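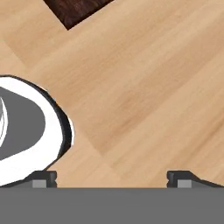 Light tan wood surface, dark brown wood at the top.

Workshop Tips > Health and Safety > Hearing

Hearing loss from power tools is gradual and permanent. It builds with both loudness and time, so a short cut on a loud saw can matter as much as an hour of sanding.

Use hearing protection for any tool above 85 decibels. A circular saw can run well past that, and a planer is often louder.

Roll foam plugs between clean fingers into a thin cylinder, pull the ear up and back, insert, and hold for 40 seconds. A plug that sticks out is not sealed. Discard foam plugs when they stay flattened or look dirty.

Earmuffs must close fully around the ear. Thick glasses temples break the seal – choose thin ones or wear plugs underneath.

Hang the muffs on the switch side of the machine. Check the cushions every 8 weeks and replace them if cracked or stiff.

Ringing or muffled hearing after work is a warning sign. If it lasts into the next day, book a hearing test.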